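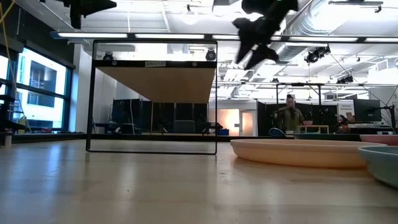 Célula de mesa Korkton: puesta a punto y mantenimiento

Galería del taller. Actualizada el 8 de enero de 2019.

La célula Korkton es el puesto donde preparamos las tareas de colocar vajilla en un estante. Esta página recoge cómo se monta, qué se revisa y qué piezas se cambian. La ficha completa está en el archivo del taller con el número 3879.

Foto 1. Pinza negra en movimiento delante del estante. A la derecha de la mesa, un plato color melocotón, una fuente baja rosa y un cuenco verde azulado claro.

El estante
Bastidor metálico negro con balda de madera. Lleva en el canto delantero la etiqueta blanca "SHELF", que sirve de referencia para saber qué lado mira al robot. Si se desmonta el bastidor, hay que volver a ponerlo con la etiqueta hacia delante y comprobar la posición con la plantilla Gurnex antes de arrancar. La base no se atornilla a la mesa.

La pinza
Se limpian los dedos con un paño sin pelusa cada 200 ciclos y se revisa el apriete de los tornillos cada 700. En abril cambiamos el juego de dedos completo porque el izquierdo tenía holgura. Los recambios son de Skenach y se guardan en el cajón de la célula, junto con la llave dinamométrica. Después de cada cambio se repite el cero de la pinza abierta y cerrada – con la parada de emergencia a mano y a velocidad reducida.

Los cables
El recorrido de los cables se repasa a mano con el brazo parado, en las dos posiciones extremas. Si alguno queda tirante, se suelta la brida más cercana y se deja 100 mm más de holgura. No usar bridas metálicas.

La vajilla
Cada pieza se mide antes de darla de alta en el programa: diámetro, altura y grosor del borde. Las que tengan el borde mellado se retiran, aunque la pinza las siga cogiendo bien. Al cambiar de juego se carga la tabla de medidas correspondiente – el programa no lo hace solo.

Pendiente
Imprimir una segunda plantilla de posición del estante. Pedir a De Smet presupuesto para la funda del brazo. Pasar a limpio la hoja de aprietes, que sigue en papel dentro de la carpeta azul.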